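Wusia Home Forum > Bathrooms > Curved corner showers, yes or no?

tilehappy
We're redoing our tiny bath and I'm in love with the curved corner kind – sliding doors, no swing, so much floor back! Anyone regret theirs?

moura_mel
Had mine 15 years and still love it!! Get the Tristora rollers if they fit, mine glide like new.

dripdry
Gotta disagree. That overlap where the doors meet collects gunk. I'd do a curtain and save the 200 bucks.

cornerfan20

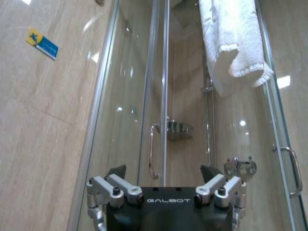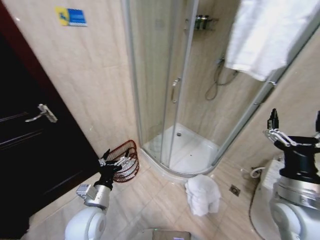
Gunk is a two-minute job, dripdry! I run an old toothbrush down the overlap every Saturday and I'm done. What sold me on the curve is how much fits around it. Even with the shower in the corner there's a spot by the wall for a red wire basket, and a big white towel can hang right over the top of the glass.

dripdry
Towel over the glass would drive me nuts. Get a hook!

tilehappy
Ha, I'm with the towel crowd. Does Pureo spray leave streaks on chrome?

moura_mel
Not if you buff it after.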